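Clideck Home Help Desk
Ticket: Tablecloth keeps sliding off the bedroom table, plus wrinkles that will not go away
Opened by: Yara Sabbagh
Handled by: Inger Bach
Status: Closed
Opened: June 7, 2019

Yara Sabbagh wrote:

Hello, and thank you in advance to whoever picks this up! I bought one of your Mandow folding tables for the guest bedroom in our house in Wundumholm, and I love it, so please don't read this as a complaint about the table. It stands at the foot of the double bed and it has become the place where everything happens in that room (wrapping presents, sorting the mending, my niece's jigsaw puzzles when she stays over).

My trouble is the tablecloth. It's a white one with pink and red roses on it, and it came from my aunt, so I'm not going to swap it for a different one. Every time anyone leans on the near side, the cloth creeps toward them, and by evening there's a great deal of it hanging in front and hardly any at the back. I have pulled it straight so many times that I've started doing it on my way past without noticing. I've also ironed it twice and it still goes back to being wrinkled as soon as it's on the table.

Is there something you sell for this, or something I should be doing differently? I'd prefer not to use tape on the tabletop.

Inger Bach replied:

Hi Yara, what a nice message to start my morning with, and thank you for sparing the tape. The Mandow top has a very smooth finish, which is lovely for wiping down and not so lovely for keeping hold of a cotton cloth. Could you tell me a few things so I don't send you off in the wrong direction?

Is there anything between the cloth and the tabletop right now? Has the top been polished or treated with a spray? And how do you wash and dry the cloth?

If you could also measure how far it hangs down in front when you've just straightened it, that would help me a lot.

Yara Sabbagh wrote:

Nothing underneath, just the bare table. And I have to confess to the spray. I had half a bottle of Engström furniture polish left from doing the headboard on the bed and it seemed a shame not to give the table a going over too. It did come up beautifully.

I wash the cloth warm and it goes in the dryer with the sheets and the pink duvet cover, and then it sits in the basket until I get to it, which may be a day or may be longer. The drop in front is 16 inches when I've just set it straight. I didn't measure the back, but it's less.

Inger Bach replied:

I think we've found most of it! A polish like that leaves a slippery film, and a cloth that's longer on one side already wants to travel that way. This is the order I'd try things in:

First, take the cloth off and wash the tabletop with warm water and one small drop of dish soap. Go over it again with plain water and dry it with a towel. Run your palm across it, and if it still feels silky, wash it once more.

Next, put down a thin felt or rubber mesh underlay. Cut it a little smaller than the top so it doesn't peek out. We carry one, but any grocery or hardware store will have a roll of drawer liner that does the job just as well, and you may have some in a cupboard already.

Then lay the cloth so the front and back hang the same, and smooth it from the middle outward.

For the wrinkles, please try washing the cloth by itself, or at least drying it by itself. A duvet cover will swallow anything smaller and twist it into a rope. Take it out while it's a touch damp, iron it on the back, and carry it straight to the table over your arm without folding it.

Yara Sabbagh wrote:

Reporting back after a week. I washed the table twice (it was very silky) and used drawer liner from the kitchen. My neighbor Hrefna Hjaltadóttir came by and helped me lay the cloth, one of us at each end, and that made it much easier to get even. We had a whole evening of letter writing at that table, elbows everywhere, and it moved maybe an inch.

The wrinkles are better but not gone. There are light ones in the middle and a soft fold along the front. My aunt's cloth is old and I think I can live with that.

Inger Bach replied:

An inch after an evening of elbows is very good going. The last of the creases may relax if you mist the cloth lightly where it lies and smooth it by hand, with the liner left in place. Don't leave it wet overnight, though. I'll close this one, and you can reopen it by replying here.

Attachment 1 of 1

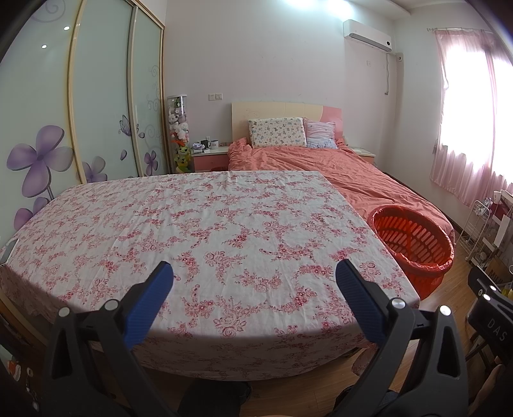 Photo: Yara Sabbagh, via ticket upload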